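水分値11.0パーセントは何を約束しているのか　生豆契約における品質条項の書き方について

2026年8月28日

コーヒー生豆の売買契約で、水分値の条項ほど短く書かれているものは少ない。多くの契約書では「水分12.0パーセント以下」の一行で済んでいる。船積前サンプルに添えられる分析票も同様で、水分の欄には小数第一位までの数字がひとつ入り、測定器の名称も、測定時の豆の温度も、サンプルを何袋から採ったかも書かれていない。

この一行は条項として成立していないと私は考えている。上限値の是非を問うつもりはない。12.0でも11.5でも、根拠のある範囲であれば当事者が決めればよい。問題は、その数字がどの操作によって得られたものかを契約が定めていないことにある。操作を定めていない測定値は、争いになったときに判定の道具として使えない。

この文章は、輸入者側の品質管理を仕事にしてきた者の立場で書く。輸出者、倉庫業者、焙煎業者にはそれぞれ別の言い分があるはずで、いくつかは途中で取り上げる。

基準としての乾燥法と、現場の電気式水分計

生豆の水分を決める方法は大きく二つに分かれる。ひとつは乾燥減量を直接量る方法で、実務ではISO 6673に従い、105度で16時間加熱して前後の質量差を取る。もうひとつは静電容量などの電気的性質から水分を推定する方法で、市販の水分計の大半がこちらに属する。

前者は時間がかかり、後者は一分で終わる。集荷場や輸出者の倉庫で一日に何十件も測るなら後者しか選べない。これは当然の選択であり、批判の対象にはならない。ただし後者は水分を量っているわけではなく、水分と相関する別の量を読み、内蔵された検量線を通して水分値に変換している。検量線は特定の豆の集団に対して作られており、集団が変われば変換の誤差も変わる。

変動の要因は知られている。豆の温度、かさ密度、豆の大きさ、パーチメントの有無、精製方法、水分が豆の内部でどれだけ均一になっているか。とくに最後の要因は軽視されやすい。乾燥を終えたばかりの豆では表層と中心部の水分が揃っておらず、電気式の測定器は表層の状態に引きずられる。乾燥場で10.8と表示された豆が、袋詰めして二週間置いた後に11.5を示すことがある。外から吸湿した可能性も当然あるが、内部の水分が表層に移っただけでも同じ数字の動きが起きる。

したがって、契約書の「12.0パーセント以下」が乾燥法の値を指すのか水分計の表示値を指すのかは、実質的な意味を持つ。私が過去に扱った案件では、同一サンプルについて両者の差が0.8ポイントに達したものがあった。上限値まで0.5ポイントの余裕を見込んでいた売り手にとって、これは合格と不合格の境界をまたぐ差である。

もっとも、すべてのロットを乾燥法で測れという主張には賛成できない。乾燥法にも固有の難しさがあり、天秤、恒温槽、容器の扱い、冷却中の再吸湿など、手順の緩みがそのまま数値に出る。加えて、乾燥減量には水以外の揮発分もわずかに含まれる。基準法という呼び名は、誤差がないことを意味しない。当事者間で合意可能な共通の物差しである、という程度に理解しておくのがよい。

私の提案は単純で、日常の判定には水分計を使い、その水分計が乾燥法に対してどれだけずれているかを、産地と精製方法ごとに定期的に確認して記録するというものである。契約書には機種名と確認の記録を提出する義務を書く。判定が割れたときに限り乾燥法に戻る。これだけで、現在起きている紛争のかなりの部分は紛争になる前に片がつく。

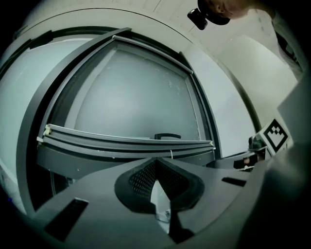
湿量基準と乾量基準の混同も、まだ完全にはなくなっていない。水を含む全体の質量で割るのが湿量基準、乾物の質量で割るのが乾量基準で、湿量基準の11.0パーセントは乾量基準では12.4パーセントになる。貿易実務で水分といえば湿量基準を指すのが通例であり、わざわざ書くまでもないと言われることが多い。だが乾燥工程の研究では乾量基準がよく使われ、乾燥設備の制御盤がそちらで表示していることもある。「湿量基準」の四文字を条項に加える費用はゼロである。加えない理由を私は思いつかない。

一つの平均値が隠すもの

次に、サンプリングの問題がある。

Salletierという輸入業者が、Fomiaの精製所から900袋の水洗式ロットを買い付けた件を例に取る。私は到着後の品質評価に加わった。船積前サンプルの分析票では水分11.1パーセント、到着時の水分計の値は11.3パーセントで、数字の上では何の問題もなかった。ところが保管から数か月たつと、一部の袋から木や古紙を思わせる香味が出始め、別の袋にはほとんど変化がなかった。

袋ごとに測り直すと、値は9.6から12.7まで散らばっていた。原因の特定は難しくない。乾燥の進み方が異なる複数の日の生産分が、十分に混合されないまま一つのロット番号でまとめられていたのである。平均値は正しかった。契約の条件も、文言上は満たされていた。

この件で輸出者側の窓口だったGodfrey Rashidiは、契約に定められたのは平均値であり、平均値は守られていると主張した。私はこの主張を不誠実だとは思わない。契約書にそう書いてある以上、売り手がそれを根拠にするのは当然である。Rashidi氏はさらに、買い手が袋間のばらつきを問題にするのであれば、ばらつきを条件に入れて、それに見合う価格を払うべきだとも述べた。これも筋が通っている。非はむしろ、買い手が自分の必要とする品質を契約の言葉にしていなかった点にあった。

平均値だけの条項では、9.6の袋と12.7の袋を混ぜたロットと、全袋が11.1のロットを区別できない。前者には乾かしすぎによる香味の平板化と、高水分による劣化の危険が同居している。焙煎する側から見ても扱いにくい。同じ投入量、同じ初期温度で釜に入れても、水分の異なる豆では温度の上がり方が変わり、袋を替えるたびに焙煎の経過がずれる。

では何を書けばよいか。第一に、サンプルを採る袋の数と選び方である。袋間の標準偏差が0.5ポイントのロットで、5袋から採った平均値の標準誤差は0.22ポイント、30袋であれば0.09ポイントになる。5袋で採った値を小数第一位まで報告し、上限値と0.1ポイントの差を争うのは、計算上意味がない。

第二に、混合サンプルとは別に、個別の袋の値を報告させることである。30袋から刺しで採り、それぞれを水分計にかけ、最小値、最大値、標準偏差を記す。水分計の測定は一件一分であるから、作業としては半日もかからない。混合サンプルは各袋から等量を採って作り、よく混ぜたうえで200グラムずつに分けて密封する。一つを売り手、一つを買い手、一つを第三者の保管用とする。

第三に、ばらつきの上限である。私は、個別袋の最大値と最小値の差を1.5ポイント以内とする条件が、多くの水洗式ロットで現実的だと見ている。乾式やハニーではもう少し緩める必要があるだろう。ここは産地の設備に左右されるので、一律の数字を押しつけるべきではない。

水分活性を併記する理由

水分値の話をすると、必ず水分活性はどうかと訊かれる。水分活性は、豆の中の水がどれだけ動きやすい状態にあるかを表す量で、平衡状態における豆の周囲の空気の相対湿度を1を上限とする比で示したものに等しい。微生物の増殖や多くの化学反応は、水の総量よりもこちらの値とよく対応する。

理屈の上では、保存性の管理には水分活性のほうが適している。同じ水分11.5パーセントでも、水分活性が0.56の豆と0.62の豆がある。品種や精製方法、乾燥の履歴によって、水分と水分活性の対応関係が変わるためである。さらに、同じ豆でも乾いていく途中と湿っていく途中では対応が一致しない。吸着と脱着の履歴現象と呼ばれるもので、いったん乾かしすぎてから吸湿した豆と、ゆっくり目標値まで乾かした豆とでは、水分値が同じでも水の状態が異なる。

ここから、水分値を廃止して水分活性だけで契約すればよいという意見が出てくる。私はこれに反対する。理由は二つある。

一つは、質量の取引としての側面である。生豆は重さで売買される。水分12.0パーセントの豆が11.0パーセントまで乾けば、質量は1.12パーセント減る。60キログラム入り900袋であれば607キログラム、袋にして十袋分に相当する。水が抜けたのか、袋から豆がこぼれたのか、計量が違ったのかを切り分けるには水分値が必要で、水分活性ではこの計算ができない。保険の査定でも事情は同じである。

もう一つは、測定の条件である。水分活性計は温度に敏感で、試料と測定室の温度が揃っていないと値が安定しない。粉砕して測るか、豆のまま測るかでも平衡に達するまでの時間が違う。空調のない集荷場で、昼と夜の気温差が大きい時期に測った値を小数第二位まで信用するのは危うい。設備の価格も水分計より高く、それを小規模な精製所にまで要求すれば、費用は生産者の側に寄せられる。

したがって両方を書く。水分値は生産者から輸入者まで全段階で測り、水分活性は船積前と到着時の二回、管理された条件の試験室で測る。水分活性の上限は0.60とし、測定温度を25度と指定する。水分値は合格だが水分活性が0.60を超えた場合には、直ちに拒絶の事由とせず、再測定と、必要に応じた再乾燥の協議に移る。こうした段階を設けておかないと、測定の誤差が取引の破談に直結する。

二つの試験室の値が食い違うとき

測定値には不確かさがある。この事実は測定の教科書の最初に出てくるが、契約書には最後まで出てこない。

仮に、売り手の試験室も買い手の試験室も、拡張不確かさが0.5ポイントだとする。両者が独立であれば、同一サンプルを測った値の差が0.7ポイントあっても、それだけではどちらかが間違っているとは言えない。ところが実際の交渉では、売り手の11.9と買い手の12.2が、合格と不合格の証拠として正面からぶつかる。差は0.3ポイントしかない。双方とも自分の試験室の数字を真の値として扱い、相手の測定器の管理を疑うところから話が始まる。

この種の応酬を私は何度も見てきたが、技術的に実りのあった例をほとんど知らない。疑うべきは相手の測定器の管理よりも先に、0.3ポイントの差に意味を持たせている条項のほうである。

解決の形はほかの農産物の取引に前例がある。許容差を明示し、その範囲内では売り手の値を最終とする。許容差を超えたときは第三者の試験室が保管用サンプルを乾燥法で測り、その値を最終とする。費用は、第三者の値から遠かった側が負担する。試験室の名前も先に決めておく。

Salletierはその後の契約で、Irnlowという試験室を第三者として指名した。選定の際に問題になったのは分析の技量より、サンプルの受け取りから結果の通知までの日数であった。水分は時間とともに動く量であり、密封していても輸送中の温度変化で袋の内面に水が移ることがある。正しい値が一か月後に届くより、十分に正しい値が一週間で届くほうが、判定の道具としては優れている。

密封の方法も条項に入れておくべきである。薄いポリ袋の口をねじって輪ゴムで留めたサンプルは、乾いた事務所の棚に置かれている間に水分を失う。そのサンプルから得た値で高水分の主張を退けるのは、公正な手続きとは言えない。防湿性のある多層袋を用い、熱で封をし、封をした日と場所を記す。私がこれまでに受け取った船積前サンプルのうち、この三つがすべて揃っていたものは少数派であった。

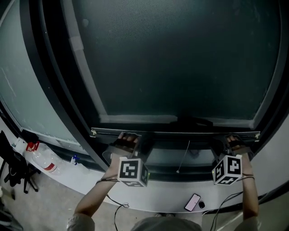

サンプルの量についても触れておく。水分、水分活性、欠点豆の計数、粒度、焙煎してのカップ評価を一袋でまかなおうとすると、200グラムでは足りない。私の案で200グラムとしたのは水分の判定に限った保管用の分であり、官能評価用は別に確保する。判定用の封を切ってカップに回す運用は避けなければならない。一度開けたサンプルは、水分の証拠としての価値を失う。

測る時点と、責任が移る時点

どこで測った値を契約上の値とするかという問題は、貿易条件と切り離せない。

本船渡しで買えば、危険は船積みの時点で買い手に移る。すると契約上の水分値は船積み時点の値でなければならないはずだが、実際に測られているのは、その何週間か前に輸出者の倉庫で採られた船積前サンプルの値である。その間に倉庫での保管、トラックでの内陸輸送、港での待機がある。雨季の港で扉の隙間のあるコンテナが一週間待てば、扉側の袋の水分は上がる。

反対に、到着時の値だけを条件にすれば、海上輸送中の変化まで売り手が負うことになる。赤道付近を通って冬の港に着く航路では、昼夜の温度差と目的地の低温によってコンテナの天井に結露が生じ、上段の袋に水が落ちる。これは乾燥の良し悪しとは別の現象であり、乾燥剤や内張りの選択、積付けの方法で対処すべきものである。売り手がコンテナの手配をしない条件であれば、売り手に責任を負わせる根拠は薄い。

中間の案として、コンテナへの積込み時に立会いのもとで採取し、その場で水分計で測り、同時に保管用サンプルを封じる方式がある。Drakosという倉庫会社がこれを積込み業務の一部として引き受けており、採取した袋の位置を積付け図に記入した記録を発行する。到着後に異常が見つかったとき、その袋がどこにあったかが分かれば、結露によるものか元の水分によるものかの見当がつく。天井側と扉側に異常が集中していれば前者、位置と無関係に散らばっていれば後者である可能性が高い。

記録用の温湿度ロガーをコンテナに一台入れることも、今では珍しくない。ただし一台の記録が示すのは、その一台が置かれた位置の空気の状態に限られる。中央の袋の間に挟まれたロガーは平坦な線を描き、天井近くのロガーは大きく波打つ。どちらもその位置での正しい記録であり、どちらか一方を全体の代表とするのは誤りである。入れるなら二台、位置を決めて入れる。

生産者の側から見た条項

ここまでの提案に対して予想される反論のうち、最も重いのは、記録と測定の要求が産地の負担を増やすというものである。

Rashidi氏から、袋ごとの値を出せば、それを値引きの口実に使う買い手が必ず現れると言われたことがある。報告した情報が自分に不利に働くなら、情報を出さないほうが合理的だという理屈である。私はこの懸念を正当だと考える。平均値しか出さない慣行が続いてきた背景には技術的な制約もあるが、それ以上に、詳しい情報を出した者が損をする取引の構造がある。

だから、ばらつきの条項には上向きの調整を伴わせるべきだと考える。個別袋の幅が1.0ポイント以内に収まったロットには、あらかじめ定めた額を上乗せする。均一な乾燥には手間がかかる。乾燥棚の豆の厚みを揃え、日中の攪拌の回数を増やし、夜間に覆いをかけ、日ごとの生産分を分けて寝かせ、水分が揃ってから合わせる。どれも人手と場所を要する作業で、その費用は現在の価格には明示的に含まれていない。

上乗せの額をどう決めるかには定まった方法がない。私は、輸入者が保管中の劣化によって失っている金額から逆算するのがよいと思う。新豆の香味を失ったロットは、当初の用途から外れてブレンド用に回され、その差額が損失になる。過去の三年分も帳簿をさかのぼれば、多くの輸入者は自社の数字を持っているはずである。それを産地に示した上で、均一なロットによって避けられる損失の半分を価格に戻す。半分という比率に理論的な根拠はなく、交渉の出発点として分かりやすいというだけである。

水分計の検定費用についても、買い手が一部を負担してよい。Fomiaでは昨季の終わりに、買い手側が乾燥法で値付けした標準試料を三水準用意し、精製所の水分計三台で測って、ずれを表にした。三台のうち一台は高水分側で0.6ポイント低く表示していた。精製所の担当者は以前からその一台だけ値が違うことに気づいており、重要な判定には使っていなかったという。現場の経験則が表の形になったことで、その一台も補正をかけて使えるようになった。次の確認は9月に予定されている。

費用の大部分は試料の輸送費であった。密封した豆を国境を越えて送るには検疫の書類が要り、その手続きのほうが分析そのものより長くかかった。標準試料を産地側の試験室で用意できればこの問題はなくなるが、乾燥法の手順を維持できる試験室が近くにあるかどうかは国によって事情が異なる。

上限値を下げれば済むという考えについて

近年、上限を11.5、あるいは11.0まで下げる買い手が増えている。保存性を高めたいという意図は理解できる。しかし測定の操作を定めないまま数字だけを厳しくすると、売り手は測定の誤差を見込んで余分に乾かすことになる。目標が11.0以下で、測定のずれが0.5あるかもしれないなら、10.5を狙う。袋間のばらつきがあれば、一部の袋は9パーセント台に入る。

乾かしすぎた豆は割れやすく、脱穀の際に欠け豆が増え、香味の面でも利点がない。売り手は質量も失う。買い手は保存性を求めて上限を下げた結果、別の品質を落とし、その費用を売り手に払わせていることになる。下限を設けている契約は私の知るかぎり少ないが、上限を書くなら下限も書くのが整合的である。私は10.0を下限とする案を勧めている。

上限を12.0に据え置いて測定と採取の方法を厳密にした契約と、上限だけを11.0に下げた契約を比べれば、前者のほうが届く豆の状態は予測しやすい。予測しやすければ、焙煎業者への販売時期も、倉庫での保管順も決められる。水分12.0に近いロットは先に出し、11.0のロットは後に回す。これは測定値が信用できて初めて可能になる運用である。

条項の文案

以上をまとめて、私が現在使っている文案の要点を示す。細部はロットの規模や精製方法に応じて変えている。

水分は湿量基準で10.0パーセント以上12.0パーセント以下とする。日常の測定は当事者が合意した機種の電気式水分計により、豆の温度が20度から30度の範囲にあるときに行う。売り手は、当該水分計について同一産地、同一精製方法の豆を用いた乾燥法との比較記録を、収穫期ごとに一回提出する。

採取はコンテナへの積込み時に行い、ロットの全体にわたって無作為に選んだ30袋以上から刺しで採る。個別袋の値の最大と最小の差は1.5ポイント以内とし、1.0ポイント以内の場合は別表の額を加算する。混合サンプルは200グラムずつ三つに分け、防湿袋に熱封し、日付、場所、立会人を記す。

水分活性は25度において0.60以下とし、船積前と到着時に測定する。超過した場合は五営業日以内に再測定を行い、その結果に基づいて協議する。水分について当事者双方の値の差が0.7ポイント以内であれば売り手の値を採用し、これを超えるときは指名された試験室が保管用サンプルをISO 6673に従って測定した値を最終とする。

文案にすると一ページに収まる。一行を一ページに増やすことに抵抗を示す担当者は多く、とりわけ長年の取引がある相手に送るのは気が引けるという声を聞く。信頼関係があるなら細かい条項は不要だという意見にも一理はある。ただ、私が立ち会った水分をめぐる紛争の半数以上は、長年の取引相手との間で起きていた。初めての相手とは双方が用心して測るが、付き合いの長い相手とは互いに測らなくなるためだろうと見ている。

残っている問題もある。嫌気発酵など糖分の残る精製方法の豆では、電気式水分計のずれが大きい上に、ロットが小さく検量線を作るだけの試料が集まらない。30袋の採取という条件も、総数が十袋に満たないロットには適用できない。小ロットについては全袋を測ることにしているが、乾燥法との比較をどう省力化するかは決めかねている。同じ精製所の似た処理の豆をまとめて一つの集団とみなす案を今季試しており、ずれが集団の中でどこまで揃うかは、収穫期が終わるまで判断できない。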